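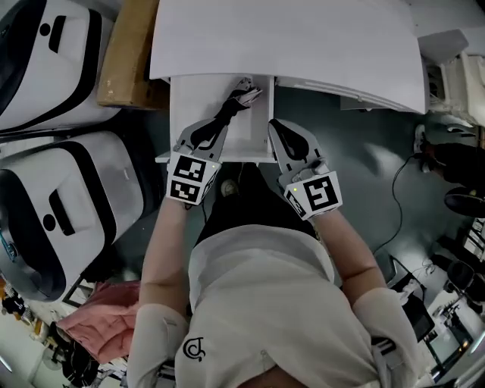

An off-white T-shirt with a small round logo printed low on the back.

The Summer Shirt Swap Is Back in Wirnholm

Monday, August 3, 2020

Dear readers, many of you wrote to us in July and asked if the shirt swap will happen this year. The answer is yes, but it will be by mail. The hall in Wirnholm stays closed until further notice, so we have moved everything to packages and a simple list on our web page.

For those who are new with us: the swap is for printed T-shirts that you do not wear anymore but cannot throw away. Shirts from school trips, from fun runs, from a cousin's bachelor party, from a bakery that closed long ago. Last summer we received over 400 shirts, and the most wanted one was a brown shirt with a very badly drawn lobster. Three people asked for it. We had to draw lots, and the two who lost are still writing to us.

The rules are almost the same. You may send up to 5 shirts. Each one must be washed and must have a print, a patch or some embroidery. Plain shirts we cannot take, even very good ones. Small holes are fine, but please tell us where they are. Write the size on a piece of paper and pin it to the collar, also when the shirt has a label, because old labels are often not true after many years in the dryer.

New this year is a theme. We ask for shirts with the wrong thing on them: a spelling mistake, a date that never happened, a print that sits where no print should sit. One member from Urwood has already sent a shirt for a chess weekend that says "CHEES" in big letters across the chest. It is in excellent condition. I think the owner was a little ashamed to wear it, but now it will surely find a new home.

The print shop Khoo has again offered to repair cracked prints for our members at a lower price. They ask that you send a photo first, taken in daylight and with the shirt lying flat. They do not repair glitter. Last year some of you sent glitter anyway, and they found it in their machines until the winter.

A word about the packages. Please use a paper envelope or a small box and fold the shirts with the print on the inside. Do not spray perfume. Shipping you pay yourself, in both directions, as before.

Also the Zoklow sweater people have asked if they can join with their knitted things. We talked about it for a long time and decided no for this summer – the wool is heavy to mail and we have no good place to keep the moths away from it. In the fall we will maybe make a separate round for sweaters and vests. If you own something with bells or pompoms on it, please keep it until then.

The list on our web page opens this week. The address for packages will come by e-mail after you sign up.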